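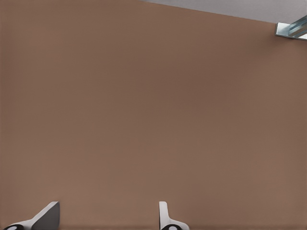 Last updated: June

I've been going through my seven-inch singles again, which is how I spend most wet weekends, and this month I want to bang on about B-sides. One in particular, really, but I'll get there.

When I was buying records with my paper round money, the A-side was what you'd heard on the radio and the B-side was the gamble. Sometimes you got an instrumental of the same song with the singing taken off (I felt robbed every time). Sometimes you got a live version that sounded as if it had been taped from inside a coat pocket. And every so often you got something the band plainly loved and the label didn't know what to do with, and those are the ones I still play.

Which brings me to Teltora. If you don't know them, they were a five-piece who made two albums and a handful of singles for the Fornus label, all big keyboards and harmonies stacked up to the ceiling. Their one brush with the charts was "Harbour Side", which is a perfectly nice song with a slightly daft key change near the end. I can take it or leave it. Flip it over though, and there's "Ramasamy", nearly six minutes long and squeezed on so tightly that the volume drops and you have to get up and turn the amp round another notch.

It's lovely! It starts with just electric piano and a bass that hardly moves, and the voice doesn't come in for ages. I've never worked out who or what Ramasamy is meant to be. The word only turns up once, in the second verse, and a friend of mine is convinced it's a street. I always heard it as an old teacher. Then the drums arrive – late, and a bit too loud – and the last two minutes are all guitar, played by somebody who sounds as though they've been waiting the whole session for a go.

It never made it on to either album. Fornus did put out a compilation years afterwards, but they used an edit that fades before the guitar gets going, so please don't judge it by that one. The single is what you want. My copy has the number 206 written on the label in biro, I think from a jukebox, and it crackles all the way through the intro. I did find a cleaner one at a record fair and ended up giving it to my brother-in-law. I missed the crackle.

A few of you wrote in after last month's piece on Aditero to say I'd been mean about their third album. I played it again on Saturday with the windows open and, all right, side one is better than I gave it credit for. The saxophone on the closing track can still go in the bin. Somebody also asked whether the tour edition was limited to 300 copies or 600. My sleeve says 600 and is stamped 582, so I'd go with the bigger number, unless there were two runs. If you've got one with a different stamp, do let me know.

Next month it'll be twelve-inch mixes, so if you have a favourite that goes on far too long, send me the title and I'll dig it out.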